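Search this site Search
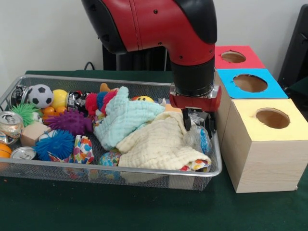 Are They Tidying Up Yet? A Gallery of Machines Doing Chores

Every few months somebody at work asks me whether it's worth buying a new washing-up bowl or whether they should hang on for the robot. I have been telling them to buy the bowl for 11 years now. All the same, I like to keep up, so I've been collecting notes and photographs on how the chores are going, and this page is where they end up.

My own interest is practical. I ran the back room of a homeware shop in Prarnstead for longer than I'd like, and most of what goes on in a back room is picking things out of one container and putting them in another. You do it half asleep. You do it while arguing on the phone with Jivurgate about a missing pallet. It is the sort of work people have in mind when they say a machine could do that, usually people who have never had to write down how it's done.

Take the wire basket. Hard things, such as cans, are the polite end of the job: they have a shape and they keep it. Towels are another matter. A towel has no handle, no top and no opinion about where it ends, and if you pull on one corner you may get the towel or you may get the towel and everything that was sitting on it. A crinkly clear bag is worse, being mostly a rumour as far as a camera is concerned. Anyone who has emptied a child's toy basket at nine in the evening will know the feeling.

I'd put the score for picking out of a jumble at "coming along". Five years ago I would have put it at "please stand back".

Shares 50

Putting away is the half of the job that gets forgotten. Picking up is showy and gets the applause, but a house where everything has been picked up and nothing put down again is just a house with a very busy robot in it. 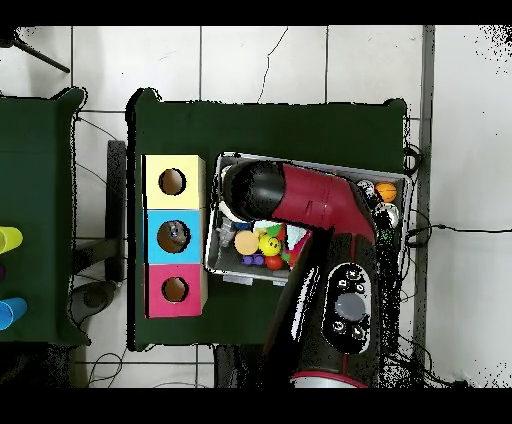 My test for any domestic machine is whether it knows where things live, and I apply it to houseguests too. The Alvarado catalogue used to sell us storage by the shelf-load on the promise that once you owned the boxes, the tidying would follow. It doesn't. You still have to look at each object and decide. Three coloured boxes with round holes in the top make the deciding look easy, and then you remember that a smiley-face ball and a purple thing with knobs on are both, in their way, toys. Which hole? My mother would have said "the cupboard" and shut the door on it. A machine needs to be told, or shown, a great many times over, and I have every sympathy, as so did our Saturday staff.

There's also the matter of the arm staying where it is. A good arm at a table can reach what's on the table. My mess is on the stairs, under the settee and, in the case of one sock, on top of the boiler. I've seen wheeled ones that will go and look for things, at a pace that reminded me of waiting for the lift at the old Custmont warehouse. You could hear that lift thinking.

So, where I've got to for June:

Picking hard things out of a basket: yes, mostly, if you aren't in a hurry.
Picking soft things out of a basket: yes, with a bit of hauling about.
Putting things in the right place: yes, if the right place has been explained and hasn't moved.
Folding a fitted sheet: I can't do this either, so I've left it off the marking.
Restocking a shelf on a Friday with customers leaning across you: ask me again.

I'm often told the prices are coming down, and I dare say they are. They'd have to come down a fair way to meet the going rate in our house for clearing the front room, which is a pound and the good biscuits. Against that, the machine doesn't stop halfway to play with what it has found, and that alone would have saved my back room a day a week.

More pictures when I have them. If you've seen a machine do a proper chore from start to finish, the boring bits included, write in below and tell me what it was and how long you stood there.

326 shares 4 comments

Comments

Nasrin Alipour
I'd take one just for the bags. We unpack stock all morning and the plastic film gets everywhere, sticks to your sleeves, the lot. Doesn't have to be quick.

backroomblues
Buy the bowl. Agreed.

Tilly P
You've missed out the hardest one, which is matching lids to tubs. If a robot can do my lid drawer it can have the spare bedroom.

oldpicker
Did nights on a picking line for 9 years and the soft stuff was always what slowed us down. Jumpers especially. I used to dream about jumpers.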